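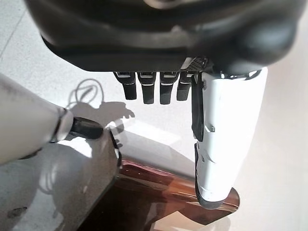
Okay, picking this ticket back up, and sorry for the gap (August has been a lot). Quick recap for anyone new: the wrist camera clips from the Grevcombe bench are going into the Cetar training set, and the learner keeps closing the hand too early. It's like it thinks it has something between the thumb and fingers when it's still wide open. My first thought was bad finger angles in the log, so I went back through the clips with the hand open over the brown surface, and my second thought was ooh, shiny. The white thumb puts a faint reflection down on that glossy brown, the gray thing next to it mirrors the white arm, and then there's a hand-shaped shadow on the floor right beside the black fingers! If I were a learner I'd be confused too.

Status: open, but I think we're close.

What I tried first, so you don't have to repeat it:

Restarted the recorder. No change.

Re-zeroed the thumb and all the fingers, then recorded 8 fresh grabs. The joint numbers looked great, smooth as you like, and the learner still closed early on the very next run. So the hand is fine, I'm pretty sure of that now.

Swapped the wrist camera cable, since Merrick had a flaky one last month and I got paranoid. No change, and I put the old one back (it's labeled, please leave the label on).

Then I did the boring thing and watched every example in the last batch, one at a time, with the open/close label showing next to the picture. There are 26 in there. In 7 of them the "closed" label switches on before the thumb has moved at all. Seven! That's more than a quarter of the batch telling the learner "this wide open hand is a closed hand," and sure enough they're all from the same afternoon session.

Digging into that, the label comes from the glove on the operator side and the picture comes from the wrist camera, and they each have their own clock. If you start the glove before the camera has settled, the labels run ahead for the whole recording. I did it on purpose around 4 pm to check, and yep, I got the same early label. Started them the other way around and it lined up fine, three times running.

So, two things going on maybe? The early labels are definitely real. The reflections I'm less sure about. Cameron Quinlan asked in the comments whether we should just lay a matte cloth down and be done with it. I kind of don't want to! The Sandach bench has a dull gray top and we want the thing to work on both, so I'd like to keep some shiny examples in, as long as the labels are right. Happy to be argued with on this one.

What I've done so far:

Pulled the 7 bad examples out of the batch. They're in the "hold" folder, not deleted. I think we can shift the labels and rescue them, but that's a job for a day when I've had more coffee.

Changed the start script so the glove waits for the camera. It adds a little pause when you hit record, so please don't hit it twice (I did, and you end up with two recordings fighting over the same file).

Kicked off a retrain on what's left, plus 13 new ones I recorded after the script change. Same bench, same light from the right, same shiny stuff.

Still to do: check the older batches for the same early label. If anybody has recordings from before the glove update, could you drop the folder names in here? I only have my own. And Cameron, if you want to try your cloth idea, go for it, just put those in a separate batch so we can compare.

Leaving this open until the retrain finishes. I'll post the new runs in this ticket either way.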